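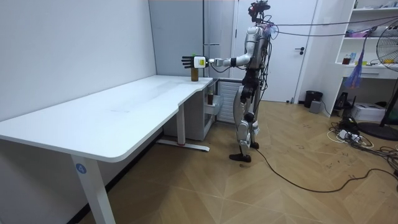

Packing for a detention visit: what I keep in the kitchen drawer

I've been driving folks to the immigration detention center outside Sulwood for a good while now, mostly wives and moms and the occasional very patient uncle, and I get the same questions every time. So I'm putting my household tricks in one place. None of this is legal advice! Ask the lawyer for that. I'm the one with the cooler and the zip bags.

The clear bag

Get a gallon zip bag and put in your ID, the detainee's full name and A-number on an index card, your car key (just the one key, take it off the ring) and a few dollars in quarters for the lockers. At our place you can't carry a purse past the front desk, and digging through one while the line stacks up behind you is miserable. I write the A-number in pencil first, check it against the paperwork, then go over it in pen. One wrong digit cost Prapai Kamolrat a whole Monday.

Clothes

Lay them out the night before. I tell people no underwire, no hoodies, no open toes, nothing sleeveless, and skip green altogether if that's what the detainees wear where you're going. Read the dress code for your own facility, they're all different and they change. I keep a plain gray cardigan and a pair of size 9 slip-ons in the trunk, and both have been lent out so many times the cardigan has no buttons left. Hair clips with metal in them go in the cup holder before you walk in.

If you've got kids coming, dress them in something soft with no zippers and put the real shoes on in the parking lot.

Food for the drive

It's 38 miles each way for me, and the wait can swallow lunch. You can't take food inside, so everything has to survive in a hot car. What works: peanut butter on tortillas (bread goes soggy, tortillas don't), whole apples, pretzels, and sticky rice wrapped tight in plastic, which I learned from Prapai. What doesn't work is anything with mayonnaise, or bananas — I still have a stain on the back seat. Freeze two water bottles flat on their sides the night before and lay them over the food. They'll be drinkable by the time you come out.

Letters

Plain white paper, blue or black ink. No stickers, no glitter, no crayon at ours, so I photocopy the kids' drawings at the library and mail the copies. Copy your own letters too before they go. Michalis Zacharopoulos lost 5 pages that way and had to write the whole thing over from memory, poor man.

For address labels I type the name and number once, print a sheet, and stick it inside a cabinet door. When somebody gets transferred, that sheet comes down the same day and a new one goes up.

The paper pile

You'll end up with a mountain of it. I use an accordion file with a pocket for court dates, one for receipts from the phone and commissary accounts, and one for anything I don't understand yet (the fattest pocket by far). Hearing notices also get copied onto the fridge calendar in red marker. If the notice is in a language you don't read well, don't guess. Nattawut Thammasiri reads mine over the phone to families on Jitpraphai Street most evenings after 7.

Phone calls

Keep a notepad tied to the phone charger with a piece of string. Calls drop, and you'll want to have written down the important stuff in the first minute. Put your questions at the top of the page ahead of time — medicine first, then court, then everything else.

Oh, and fill up the gas tank the day before. The station by the gate closes early on weekends.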